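Resting pancake batter overnight – does it do anything?

flourdust_pat
Every recipe I open lately says to rest the batter. Thirty minutes, an hour, overnight, depends who you ask. I made a batch from the Ploreck cookbook last month that wanted a full night in the fridge, and I couldn't tell it from my usual. Is there a real reason or do people just copy each other?

skilletmike
Copying, mostly. Thin batters, sure, give them a while so the bubbles settle. For thick pancakes with baking powder you're just letting the powder wear itself out in the bowl. Mine go from whisk to pan and they stand up fine.

N_Dunne
Depends on the flour. I use a coarse whole wheat from Stellitz and if I don't rest it the middle is gritty. White flour, I wouldn't bother.
– Nuala Dunne

skilletmike
Gritty because it's coarse flour. Buy finer flour.

N_Dunne
I like the coarse flour, Mike.

oven_at_400
I did a side by side in August because my sister wouldn't let it go. One bowl of batter, half cooked right away, the other half after 2 hours in the fridge. Same pan, same burner, same butter. The recipe was the buttermilk one from Flastness with the melted butter in it, nothing fancy.

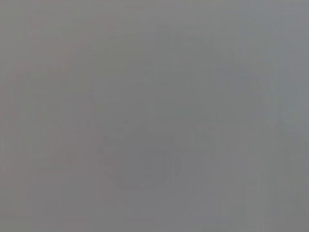
The rested half was thicker and I had to loosen it with a splash of milk, so right there it isn't a fair test anymore. Taste was the same to me. My sister picked the rested ones, but she knew which plate was which, so I'm not counting that. The fresh ones rose a bit higher.

flourdust_pat
That's kind of what I figured. Did you add more baking powder to the second half?

oven_at_400
No, just the milk. Maybe I should have. I did bake one tray of the leftovers at 400 instead of frying and it came out like bread. Don't do that.

kettlewren
One tester who isn't sure and one who peeked. I wouldn't throw out a whole method over that. The Mac Suibhne recipe has 3,000 reviews and most of them say overnight is better.

skilletmike
Half of those reviews start with "I swapped the buttermilk for yogurt and left out the egg." I don't trust them on resting either.

kettlewren
Fair, but that recipe uses yeast, so the overnight part does have a job to do.

skilletmike
Then it's a different question! Pat asked about regular pancakes.

flourdust_pat
The Ploreck one is baking powder, 3 teaspoons, no yeast. I'll try it straight from the bowl this time and keep some back for the next morning with a little extra powder. If I can't tell them apart again I'm done getting up early for batter.

N_Dunne
Have somebody else plate them so you don't know which is which.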